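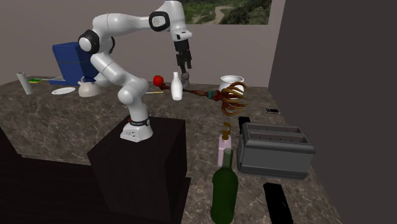

How to change the name on an Iltard booking

Iltard accepts spelling corrections online until 18 hours before departure. A full change of passenger has to go through the ticket desk at Plinau airport, or by telephone.

Open Manage Booking and enter the reference and the surname exactly as they appear on the ticket, mistakes included. Choose Passenger Details, then Correct Name. Up to five characters can be altered. Accents are dropped, so Kneževič is entered as KNEZEVIC.

Press Recalculate before Save. If the fare was bought in a sale, a charge of 35 euros is shown at this stage.

The new ticket arrives by email. Check in again if you had already done so, as the old boarding pass is cancelled. Seats are kept, but paid bags on the Trillov route must be added again by hand.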